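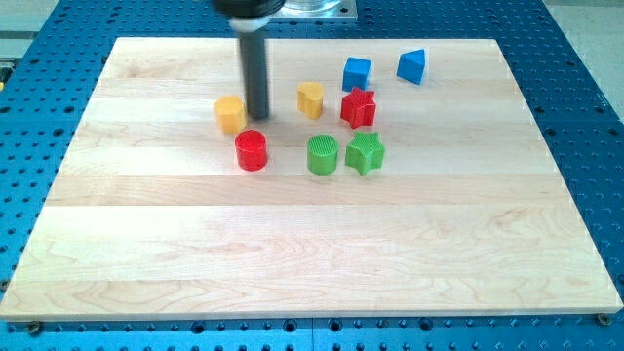

Eight bright blocks on the big maple-colored board

I have a new favorite thing in the game cupboard, and it's a plank! Well, a board. A big, pale, heavy rectangle with long seams running across it and these gorgeous dark swirls in the grain (look at the lower half, I could stare at it all day). I'd been building with blocks on the rug for years and wondering why my towers leaned.

If you've been to one of our Stanciu play afternoons, you know the blocks already. They're the chunky colored ones that come out right after snack and end up under every chair in the room. The yellow one with eight sides is the one everybody fights over, me included. It makes a lovely base, and it makes an even better roof if you're feeling brave.

So, a few games to try at home. The easiest is the one my family calls Jakonine, which doesn't mean anything as far as I know. Put all your blocks in a bunch near the far side of the board, take turns sliding one toward you with a single finger, and stop when it reaches the seam you called out before you started. Go past your seam and you lose the block. Two players is best, three gets loud.

Then there's the memory one. Everybody looks at the blocks for seven seconds, everybody turns around, and one person swaps two of them. I am terrible at this – my kids are not, and they let me know it.

For the little ones, just sorting is plenty. Light colors on one side, dark on the other, or pointy ones and smooth ones. Mine always wanted to make a parade along one of the seams, and a nice straight seam is perfect for that.

A word about looking after a wooden board: wipe it with a barely damp cloth, dry it right away, and don't leave it leaning by the heater. I rub a bit of Dostura wax into mine a couple of times a year and it comes up beautifully.

The November afternoon is back in the Kulirton room, same time as always. Bring socks (the floor gets cold) and any spare blocks you'd like to swap. I've got way too many green ones at home and would love a few more yellows!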